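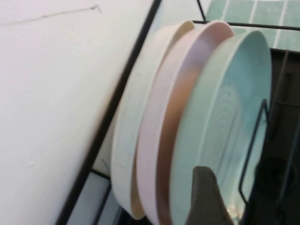
Vodby Lane Allotment Society – general meeting, 2nd October
Held in the long room, Kuroda Hall. Chair: Natsumi Onishi. Minutes: RT.

Present: 19 members, list on back of sheet. Apologies from plots 6, 11 and both halves of 23.

Last minutes
Read and agreed. One correction – plot 14 asked for a longer hose, not a longer house.

Water
Main tap by the Skuston Road gate still dripping. Plumber came in, looked, said it needs a new washer and probably a new stem. Price to follow. Natsumi to chase. Until then please turn it off hard and don't leave hoses attached overnight. Water goes off for winter after first proper frost, back on end of February if weather allows.
Rain barrels: two more wanted at the low end. Plot 9 has one going spare, lid missing. Accepted with thanks.

Money
Balance a bit up on last year. Seed order came in under. Insurance went up again, paid. Almost 400 dollars spent on gravel for the path, which everyone agreed was overdue, though plot 3 says it's the wrong gravel and gets in the barrow wheel. Noted.
Plot fees: long talk. Proposal to hold fees where they are for another year. Carried, 2 against.

Compost bays
Bay 1 ready to use, help yourselves, please leave the fork behind. Bay 2 NOT ready, somebody has been digging it out. Bay 3 has potato tops with blight in it, these need to come out and go in the town bin. Plots 4 and 17 offered to do it. New sign to be painted as the old one can't be read.

Boundary wall
Letter from owners of the Flotska building next door. They say the wall is ours. Our copy of the old deed, 1841, says "the wall and the ditch thereof" but not whose. Ditch is long gone. Natsumi has asked the county records office for a clean copy, there may be a fee. Agreed nobody leans anything on the wall or trains fruit up it until we hear. Plot 20 unhappy, has a pear there already. Pear can stay.

Waiting list
Longer than last year. Discussion about splitting full plots when they come free. Some for, some said half plots are too small for anything but salad. No vote, bring back next time.
Plot 12 not worked since spring. Second letter to go out, freindly.

Harvest supper
Went well. Soup ran out early, make more next year. A blue casserole and a bread knife left behind, ask RT.

Any other business
– Deer fence, loose at the north corner. Plot 8 has wire.
– Bonfires: after dusk only, and please check for hedgehog houses the kids made.
– Garlic order closes soon, put your name on teh sheet by the shed door.
– Shed key sticks. Lift the door a little as you turn.

Next meeting in February, same room, chairs out beforehand if you can come early.
Closed 8.50.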